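Engineering & Society | Open Textbooks
Contents Previous Next Glossary
Reading time: 4 min

Chapter 7
Can a Machine Do the Chores Yet?

The dishwasher does one chore well, and it does it by refusing most of the work. Someone else scrapes the plates, loads the racks, and puts everything away afterward. The same is true of the washing machine. Water, soap, heat, and spinning are easy to automate. Picking a sock out of a pile is hard.

This chapter asks how far machines have come with the part that was left to people. We look at two settings, the home and the shop floor, and at the jobs in each that still need hands. By the end you should be able to take a claim such as "our robot folds laundry" and say what would have to be known before you believed it.

7.1 Why cloth is harder than boxes
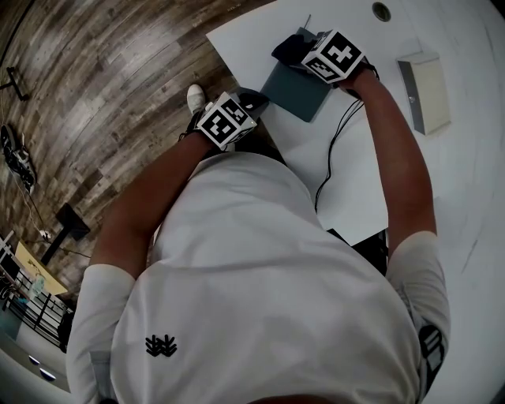

A box keeps its shape. Once a machine knows where one corner is and which way the box is turned, it can work out the rest. Cloth gives no such help. Each time it is lifted it falls differently, and folds hide the edges that a machine would need to find. A crumpled piece of black fabric lying on a dark panel, like the one under the person's right hand, adds a second problem: there is little contrast between the thing to be picked up and the thing it rests on. The small box standing near it on the white table would be a far easier target. People deal with both without stopping to think, partly by sight and partly by feel.

For this reason much recent work starts with people doing the chore. Their hand movements are recorded, and a program is trained to produce similar movements when it meets a similar situation. The patterned cubes worn on the hands are markers. A camera can find the black and white squares and work out where each hand is and how it is turned. The method is slow to collect and only as varied as the tasks that were recorded, a limit we return to in Section 7.4.

7.2 What counts as done

Suppose a machine folds a towel correctly 80 times out of a hundred. In a demonstration this looks good. In a home it means that one towel in five has to be done again, and a person has to check all of them to find it. The time spent checking may be more than the time saved.

Speed matters too. In the Falar study, which we use throughout this chapter, Youssra Fawzy timed adults folding a hand towel and found that most needed less than 22 seconds. The machine she compared them with needed 70. She argued that slowness alone was no reason to reject it - a dishwasher is slower than a person at the sink, and people are glad to own one. What made the difference was whether anyone had to stand nearby.
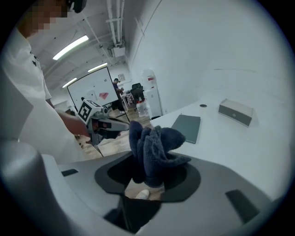 Figure 7.2. Navy-blue fleece held in a hand-held gripper beside a work table.

A gripper of this kind has far fewer ways to move than a hand. It can close on the fleece and lift it, but it cannot rub two layers between finger and thumb to separate them. Whether that matters depends on the chore. Moving a cloth from a table to a bin needs only a hold. Turning a sleeve right side out needs much more.

7.3 The shop floor

Factories have an advantage that homes do not: the room can be changed to suit the machine. At the Ralldale parts plant, Simão Pinheiro spent most of a November refitting one packing line before a single arm was switched on. Bins were bolted down and parts arrived facing the same way. The arm then ran with 2 stoppages in its first week, both caused by torn packaging. Wiping down the line at the end of a shift is still done by hand.

Few families would bolt down the laundry basket. A home machine has to take the room as it finds it, and the room is different every evening.

Before you read on

Choose a chore you did today. Write down each separate movement, including the ones that seem too small to mention. Mark the steps where you relied on touch, and keep the list for the exercise at the end of Section 7.5.

Key terms: gripper, marker, success rate, supervision, structured environment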